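Puertas que rozan y rincones con manchas: qué revisar en casa antes del invierno

Todos los años, cuando empiezan las primeras lluvias, en la oficina de la cooperativa recibimos las mismas consultas. Puertas interiores que en verano cerraban bien y ahora raspan el piso, y manchas grises en los rincones altos de los dormitorios. Las dos cosas suelen tener que ver con la humedad del aire dentro de la vivienda y se pueden atender en una tarde, sin llamar a nadie.

Mirta Maldonado, del taller de mantención de Drastside, preparó las indicaciones que siguen. Valen tanto para los departamentos del edificio Altus como para las casas de la calle Bitar, aunque en las casas el piso es más antiguo y conviene mirarlo con más calma.

Primero, las puertas. La madera absorbe humedad y se hincha, sobre todo en el canto inferior, que casi nunca viene pintado. Antes de cepillar nada hay que saber dónde roza. Se pasa una hoja de papel por todo el contorno con la puerta cerrada y se marca con lápiz el tramo donde el papel se traba. Si el roce está arriba, del lado de la cerradura, lo más probable es que la bisagra superior tenga los tornillos flojos. Se aprietan y se vuelve a probar. Si el tornillo gira en banda, se saca, se rellena el agujero con palitos de madera y cola, se deja secar hasta el día siguiente y se atornilla de nuevo.

Si el roce está abajo, se puede lijar. Grano grueso primero, fino después, y siempre en el sentido de la veta. No saquen más de 3 milímetros: la puerta vuelve a encogerse en enero y después queda una luz por donde se cuela el frío el invierno siguiente. El canto lijado se sella con barniz o con pintura. Este paso es el que más se salta la gente y es la razón de que la misma puerta vuelva a rozar al año.

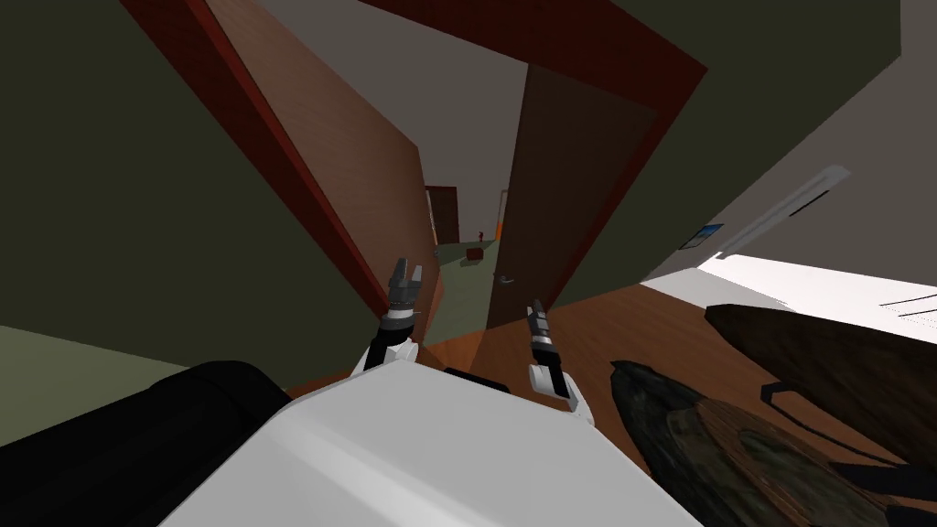
Boletín N.º 1257

En los pisos de madera hay que revisar también el umbral, la franja que queda justo debajo de la puerta. Ahí se junta el agua del trapeado. Si las tablas están levantadas en los bordes, no las claven todavía. Ventilen la pieza unos días y vean si bajan solas. Una tabla clavada cuando está hinchada se parte al secarse.

Para limpiar esos pisos en invierno basta un paño bien estrujado. Nada de balde volcado ni de cera sobre madera húmeda, porque la cera encierra el agua y deja un velo blanco que después cuesta mucho sacar. El año pasado tuvimos varios reclamos por ese velo en Bitar y en todos los casos se había encerado en plena semana de lluvia.

Segundo, los rincones altos. El encuentro entre dos muros exteriores y el cielo es la parte más fría de una habitación. El vapor de la cocina, de la ducha y de la ropa tendida adentro se condensa ahí, y a las pocas semanas aparece el moho. Tapar la mancha con pintura sirve de poco si el aire sigue igual.

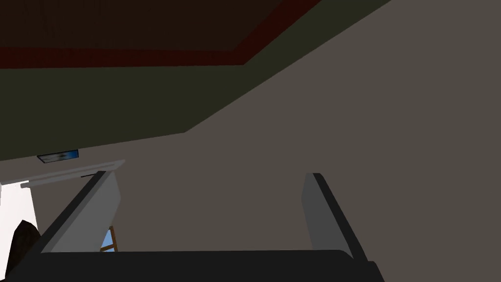

Lo que funciona es ventilar a diario, con dos ventanas opuestas abiertas durante diez minutos, de preferencia a mediodía. Con eso se cambia el aire y los muros no alcanzan a enfriarse. Los muebles altos se separan 6 centímetros de la pared, y las cajas que se guardan encima del ropero se bajan o se corren hacia adelante.

La mancha que ya salió se limpia con una parte de cloro por 4 de agua, aplicada con esponja, con guantes y con la ventana abierta. No se mezcla con ningún otro producto. Se deja actuar un cuarto de hora, se retira con un paño y se seca. Cuando el muro lleva varios días seco se puede pintar, con pintura antihongos si el problema se repite. Si la mancha tiene un borde amarillento y crece después de cada lluvia, ya no es condensación. Es una filtración y hay que avisar a la oficina para que se revise la techumbre.

Eulalia Lagos atiende las solicitudes de revisión de techumbre los miércoles, de 10 a 13 horas. Traigan anotado el número de la vivienda y la pieza afectada. Las visitas se asignan por orden de llegada, salvo que haya agua cayendo sobre una instalación eléctrica, caso en que se va el mismo día.

La ferretería Drivby mantiene para los socios el descuento en lijas, barniz y pintura antihongos hasta fin de temporada, presentando el carné de la cooperativa. El taller presta además dos cepillos de carpintero y una escalera de tijera. Se retiran firmando el cuaderno y se devuelven al día siguiente antes del cierre. La escalera grande sigue en reparación.

En el próximo número: limpieza de canaletas y revisión de calefones.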